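Desk Cleanup FAQ: Clearing the Shelf Under Your Desk
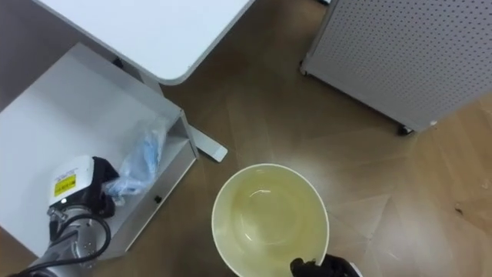
Where do I start?
With the shelf! Crumpled bags love to hide in there, and pulling them out first makes everything else so much easier.

Can I keep plastic bags?
Sure, if they're clean. I fold mine flat (14 is my limit, and I'm always over it).

What about bowls?
Straight to the kitchen, please, and empty them before you wipe the desktop. Carry them with both hands if there's liquid inside!

How do I clean a white matte top?
Soft damp cloth, a drop of dish soap, then dry it. Junaid Siddiqui swears by old T-shirts, and they work great.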